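### 3.2 Items, layouts and naming

The item set was put together in February by Noémi Pálfi and Dénes Bognár. Play kitchen pieces, mostly food and tableware, all of it bought loose or taken from mixed tubs. We wanted the kind of heap that ends up on a table after a while of use and not a boxed set where every piece has a slot. Boxed sets were tried in the pilot (the Maltness tub, plus two others we no longer have) and participants just rebuilt the picture on the lid. No use to us.

Each piece got a plain working name, written on the Csonka sheet, e.g. "strawberry," "bowl, blue," "mug." The working name is for our bookkeeping only. Participants never saw the sheet and were free to call things what they liked. 83 people took part in the naming round and gave 2,653 names in total, counting repeats and self-corrections. A self-correction counts as a second name ("lid – no, plate"), see Appendix B for the rule on false starts.

Selection of pieces was not random and we do not claim it was. We wanted four kinds of relation between things on the same table: (i) two of the same thing, (ii) things that share a color but not a use, (iii) one thing in or on another, and (iv) things with no obvious partner. Earlier work on put-away tasks tends to have only (i) and sometimes (iii). Color matches in particular get avoided, understandably, they make the coding messy. We kept them in since they are everywhere in real kitchens.
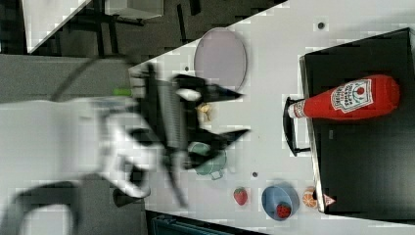

Layouts were not fixed. An earlier plan had taped positions and this was dropped after the first morning – people noticed the tape and asked what it meant. Instead we kept a short list of constraints (food on the table has to be reachable without lifting tableware, the strawberries must not touch each other) and let the person setting up do the rest. Positions drift between layouts and also within a session. We coded relations and left coordinates alone. If the bowl moved a hand's width but still had the same food in it, that is the same relation as far as Table 3 is concerned.

Orientation is a different matter. A mug standing up and a mug on its side get different treatment in the sort, people tend to "fix" the one on its side before doing anything else with it, and several would not name it until it was upright. So orientation is coded for every piece of tableware that has a clear up and down. Mugs, cups, pots, yes. Plates, no. Bottles were added to the list late, after Ismael Dantas pointed out that a bottle lying flat was being read as "finished with" and a standing one as "in use." Older sheets had to be recoded for this. Gyula Bodnár redid them from the layout notes and the agreement between old and new coding is fine except for the two sheets with coffee on them, wich we left out.

### 3.3 What counts as "together"

The trickiest part of the coding, and the one that took longest. Two coders, Pálfi and Bodnár, working apart, then a joint pass.

We started with touching. Touching is easy to agree on and almost useless. Pieces touch by accident all the time and things that clearly belong to one arrangement often have a gap between them. We then tried nearness, with a cutoff, and the cutoff did what cutoffs do – a crowded table came out as one enormous group and a sparse one as no groups at all. The version used in the paper has three levels:

- **in/on**: one piece holds or carries another
- **beside**: nothing lies between the two and a participant could plausibly pick them up in one go
- **loose**: everything else

"Plausibly" is doing a lot of work there, we know. Coders disagreed on 142 pairs in the first pass. Most of these were settled by deciding that big plates do not create a "beside" relation on their own. Almost everything on a table is beside a big plate.
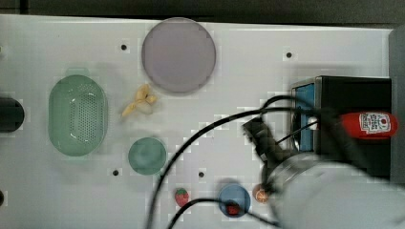
Take the fruit, where the levels matter most. A piece of fruit by itself was mostly named by kind, but fruit in or next to a container pulled in words for the whole arrangement: "fruit salad," "dessert," "snack." The lower part of the table in Figure 2 has both cases close together. A strawberry lies on the bare white surface (loose), and the blue bowl further right has a small red piece in it (in/on), with the orange slice immediately next to the bowl (beside). Same table, three codes. The yellow piece just below the large lavender-gray plate is harder. We code it loose under the big-plate rule, although one coder had it as "beside" twice before giving in. The green colander and the small round green plate are near-matches in color and have different jobs, so they go down as relation (ii).

Color matches behaved oddly. We expected them to be mentioned and then ignored, and for food that is what happened. Nobody grouped fruit with tableware of the same color. For tableware it went the other way: color often won over use, and green pieces were put together by people who had just told us that one was for draining and one was for eating from. Asked about it afterward, the usual answer was some version of "they're a set." They were not bought as a set. Anoma Dissanayake's suggestion is that tableware comes in sets at home and food doesn't, so color carries information about one and not the other. Plausible, not tested here.

Containers caused trouble with names as well. "Dish," "tray," "plate" and "board" overlap a lot and we merged them for the name counts but not for the sort. "Colander" got a good number of substitutes – strainer, drainer, "the holes one," basket. All kept as valid. For the banana we accepted "peel," "skin" and "banana" as the same referent, plus one "flower," which went into the unclear pile.

### 3.4 The dark surface as a place

Trays are coded as places, the same as the table, not as tableware. This came out of the pilot too. When a tray was treated as an item, everything on it counted as in/on, and a large item lying across a tray got the same code as a strawberry in a bowl. Doesn't match how people talk. They said things were "over there" or "on that side," and hardly ever that the tray "had" something.

With the tray as a place, each piece gets a location (table, tray, elsewhere) and then a relation code inside that location. No relations across locations. A piece right at the table's edge, close to a tray but not on it, is coded as table, however much it looks like it is on its way.

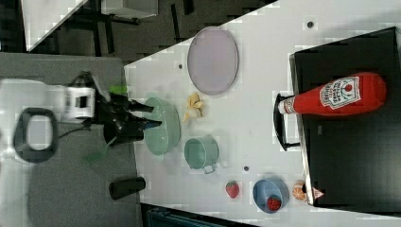 The sort itself used Vanen bins, open-top, unlabeled, set on the floor behind the participant so that turning around was a deliberate act. Participants were told to put away whatever they felt went together and to stop when they liked. Stopping early was common. 241 bin loads were recorded over the whole study, a load being everything carried in one turn, with one hand or two.

Loads follow the in/on relation very closely. A bowl with fruit in it nearly always went as one load, bowl and contents, and the contents were tipped out at the bin or left in. Tipping out is coded separately (column T). "Beside" pairs traveled together less than we had assumed going in, and where they did it was mostly two foods. Loose pieces went last, or got used as filler in an emptyish container on the way.

Mugs on their side: stood up first, then carried, even though they could have been picked up just as they were. Same for cups. Large soft pieces, such as the bottle, tended to go first, under the arm, and were not counted as part of the load unless dropped in the same bin. This rule was Bognár's and it is somewhat arbitary. Switching it off changes the size of the loads but not their order. The Arker cloth bags used in two early sessions are excluded from all load counts, they hold more and people overfill them.

Remaining cases are listed with the coding sheets in Appendix C.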